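Looking after a wooden tabletop (the lazy way)

I've had a lot of mail since my rant about coasters, and most of it boils down to the same thing: how do I keep a wooden top looking decent when people do things on it all day long? So I'm putting everything I know on one page, and then I'm going to stop talking about tables for a while. Probably.

First, find out what finish you've got. Put a drop of water somewhere that doesn't show and go make coffee. If the drop is still sitting up like a bead when you get back, you have varnish or lacquer or something like it, and life is easy. If it has soaked in and left a dark spot, you have oil or wax, or nothing at all, and you need to be a bit more careful. The dark spot will dry out, don't panic.

A glossy top wants very little from you. Warm water, one small squirt of dish soap, a cloth wrung out until it's barely damp, then a dry cloth straight after. I spent years spraying polish on mine and all I got was a gray haze that took two evenings and a bottle of mineral spirits to get off. (Windows open, please, and lay the rags out flat outside to dry, don't ball them up in the trash.)

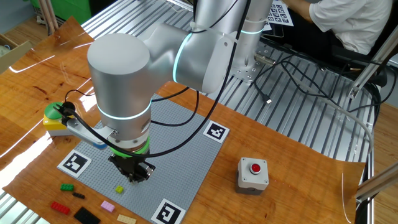
Photo: Máté Illés

Now, scratches. Most scratches on a shiny table don't come from knives or cats, they come from grit. Something with a flat underside gets put down, there are crumbs or sand under it, somebody slides it over six inches to make room for a plate, and there you go. Toy baseplates, laptops, trays, flowerpots, the fruit bowl — anything flat. Wipe under it before it goes down and lift it when you want it moved. I stick felt dots on whatever lives on the table full time, and I change them when they get gritty, which is sooner than you'd think!

For the hairline ones you already have, try a little paste wax on a soft cloth first. It won't remove anything, but it fills the line enough that the light stops catching it. If you can feel the scratch with a fingernail you're past wax. You can get those fill sticks in different browns, and my advice is to buy one shade darker than you think you need. A light streak in a dark table screams at you. A dark one looks like grain.

If you're tempted to rub the whole thing down and even out the shine, go gently. I use 400 grit wet with a drop of soap, with the grain, hardly any pressure, and only where the finish is thick. Then I work up to 3000 if I want the gloss back. That takes forever, and I've done it exactly once, on the Stevberg table my aunt left me, in March, with the radio on. Never do this on veneer edges. I went through one in about four strokes and it is still there under a plant.

White rings next. A white ring is moisture caught in the finish, and often it leaves by itself if you give it a couple of days. If it doesn't, lay a dry cotton dish towel over it and go over that with an iron on low, a few seconds at a time, lifting to look. No steam. A black ring is another matter, that has gone into the wood and you're into stripping and bleaching, or buying a bigger bowl.

Sticky patches are nearly always old polish, or a vinyl placemat that has been left in one place over a hot summer. Cork or cloth placemats from now on, and take them off at night.

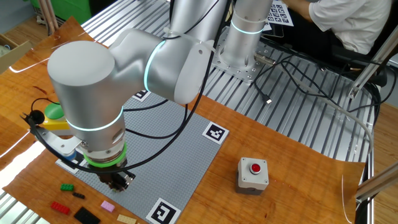
Wayne Tapley wrote in to say he skips the iron completely and rubs a white ring with plain mayonnaise, leaves it on overnight and wipes it off in the morning. Three tables, he says, and it worked on every one of them, although the dog got to the last one first.

I tried it on an old side table and the ring did fade. It's the oil doing the work, so petroleum jelly should do just as well and you won't have your dining room smelling like a sandwich. Either way, wash the spot with soapy water when you're done or dust will stick to it.

Oiled tops: two thin coats a year, wiped off properly after fifteen minutes. If it's still tacky the next day you left too much on. Rub it with a rag that has a little fresh oil on it and then buff like mad with a dry one.

Next time, drawers that stick.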